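# Plukex T2 traction battery module

The T2 is a liquid-cooled battery module for electric delivery vans and light trucks up to 7.5 tonnes. It is built by Plukex in Tivon and sold to vehicle makers and conversion shops. It is not sold for home storage.

## Ratings

| Item | Value |
|---|---|
| Mass, with coolant plates | 70 kg |
| Pack service life | 1,684 full cycles |
| Continuous discharge current | 300 A |
| Shipping interval on standard orders | two weeks |

Cycle life is stated to the point where capacity drops below 80 percent of the rated value, with the coolant inlet held at 25 °C. Vans that are fast charged every day will reach that point earlier.

## Mounting

Modules bolt to the frame rails through four rubber-isolated feet. Up to six can be wired in one string. Keep the vent side clear of brake lines and leave room to pull the service plug straight out. Feet from the older T1 do not fit, though the T1 coolant couplings do.

The Hladun bracket set covers three common van floors. Other chassis need a drawing check before the order is released.

## Controller

Each string needs one Grerkida controller. It handles cell balancing, contactor timing and the charge request to the vehicle. Firmware is updated over the diagnostic port with the vehicle parked and the contactors open. Mixed firmware versions within one vehicle are blocked at startup and give fault code 12.

## Ordering

- T2 module, left or right coolant port
- Grerkida controller, with harness
- Hladun bracket set
- Service plug, spare

Prices are quoted per string. The volume price applies from 1,000 modules a year. Orders placed before the end of February ship with the old connector unless the new one is requested in writing.

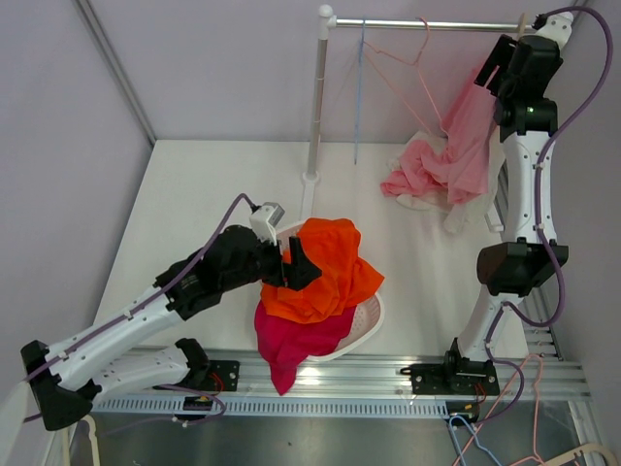
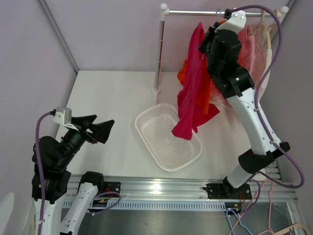

A conversion shop running the T2 in parcel vans wrote in that the left-port version is the easier one to bleed, and that the coolant drain ought to be shown on the mounting drawing. It also asked for a longer controller harness, as the standard one does not reach the cab on long-wheelbase vans without a splice.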